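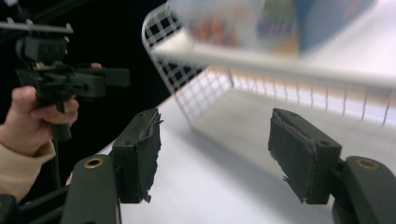

Gripper open, wire basket blurred.

Clullow FAQ, updated April 2026

What does Clullow do?
It's my little tool for sorting recordings from hand-held grippers before you train a policy on them. It lines up the video with the jaw width and flags the bits you probably want to look at again. I wrote it for myself and then Kusuma started using it, so now it has a FAQ!

Why does it flag so many blurry frames?
Fast moves, mostly. A mesh basket smears like crazy and the tracker loses its corners. Try raising blur_limit from 700 to 1000 (I run mine at 1000 all the time) and see if the list gets shorter.

My jaw width never reads zero. Is it broken?
Nope, you just need to redo the zero. Squeeze the tips together, hold still for 4 seconds and run the Derkbridge calibration script again. Worn foam on the pads will throw it off too, so do this whenever you swap pads.
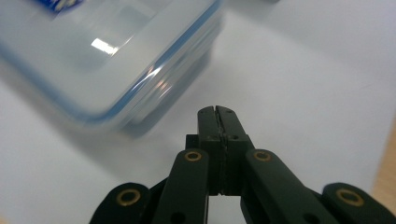
Jaws shut, with a clear food container off to the left.

Can it handle see-through stuff?
Kind of. Glare on a plastic lid still fools the depth step, and I haven't found a setting I love. Turn depth off for those clips and go with color only.

Does it work with Aston logs?
Yes, from build 103 on. Older logs need the converter, and it's slow, sorry.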